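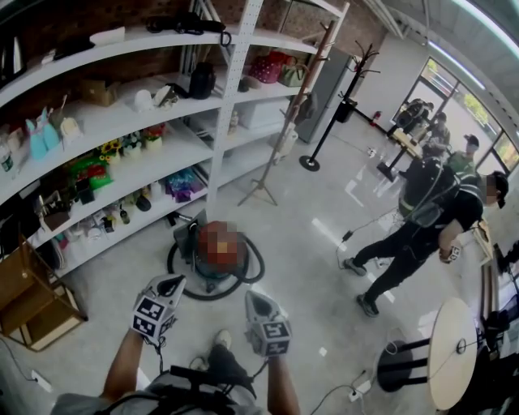 Home Organisation, Unit 5: Open Shelves
Notes by Haruna Kubo

Please read these notes before our April class. The subject is the open metal shelf, and how we decide what belongs on which level.

First, group by kind. Bags stay with bags. Soft bags with long straps become a tangle very quickly, so I prefer to hang them. A coat rack standing beside the shelf is good for this, and it leaves the level free for handbags that keep their shape.

Second, colour. Potted flowers and sunflowers make a white shelf more cheerful, but keep them in one row – then dusting is one movement. Small bottles and jars go together on a low level, best inside a tray.

Third, the floor. A vacuum cleaner left in the middle of the room is in everybody's way. Coil the hose, and park the machine against a wall. Cables also should run along the wall.

Homework: draw one shelf from your own home, level by level. Write the name of each group, and mark with a cross every thing you did not use this year. Bring the drawing to class, pencil is fine.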